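December, notebook, election claims project

Spent the morning on the Nalladdale turnout claim. The version going around says 2983 ballots were counted in a town with fewer registered voters than that. The number of ballots is right. The registration number comes from the roll before the late additions were merged, so the two should never have been set side by side. Marked it "misleading, wrong base" and put both tables in the shared folder.

Ran the same batch through Jumano and Vita to see where they split. Sample was 800 statements from the two debates and the radio interviews. Jumano still tags anything with a number in it as checkable, including "I told you a hundred times." Vita is better there but drops claims that run over two sentences. Where they disagreed I read the transcript myself and coded by hand. Slow going. Got through 60 before lunch.

Things to fix before the next run:

Speaker labels slip whenever the moderator cuts in. At least one claim about hospital funding is now filed under the wrong candidate. Corrected in the sheet, still wrong in the source file.

"Last year" needs a date attached at the time of coding. I had two readings of the same sentence depending on whether the budget year or the calendar year was meant.

The Tawhiri export cuts quotes at the first semicolon. Use the old export until that is sorted out.

Tried a stricter rule for "partly true" after lunch. It moved a lot of the border policy claims down to "unsupported," which seems harsh where the candidate left out a year but had the figure right. Going back to the old rule for now. If anyone objects, write it in the margin of the codebook and leave the sheet alone.
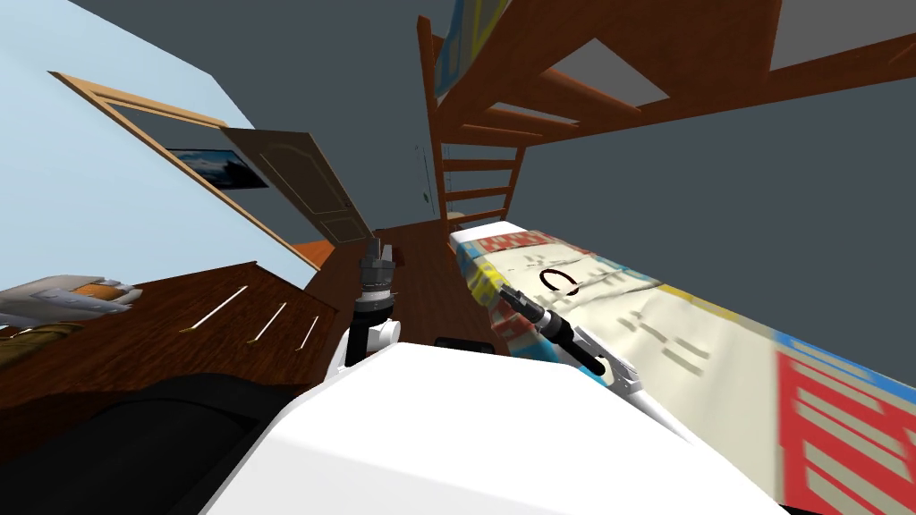 Color codes for the claims chart are still open. I want one color per verdict and no shading, because the shaded version was unreadable once printed. Red, blue and yellow on cream, like the bands on the quilt, would keep the verdicts apart and leave the background light enough for labels. Unrated claims can stay gray. Will print a test page at 4 and pin it by the door. Still to do: second coder for the radio interviews, and a reply to the Nalladdale clerk about the late additions.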